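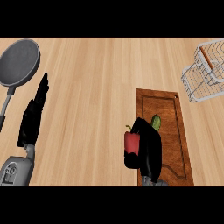 Section 2. First use of your Cornden induction plate

Welcome to the fun part! Once the plate is unpacked, you can be cooking in minutes, and the first thing to sort out is which of your pans will work. A long-handled frying pan with a round, shallow body, like the gray one on the wooden tabletop, is a great shape to start with, as long as its base holds a magnet.

1. Set the plate on a flat, level surface and leave the rear vent clear.
2. Plug it straight into a wall outlet – no extension cords, please.
3. Press Power. The display shows 800, the starting wattage.
4. Center your pan on the ring and tap Plus to go up, as far as 2000.
5. To lock the setting, hold Timer until you hear the chime.

Note: A soft hum at high settings is normal, especially with thin pans. Try a lower setting and it usually fades.

Caution: The glass stays hot after cooking. Wait until the H goes out before wiping it.

If the display shows E7, the pan is not being detected. Move it to the center or try another one – then get those onions going!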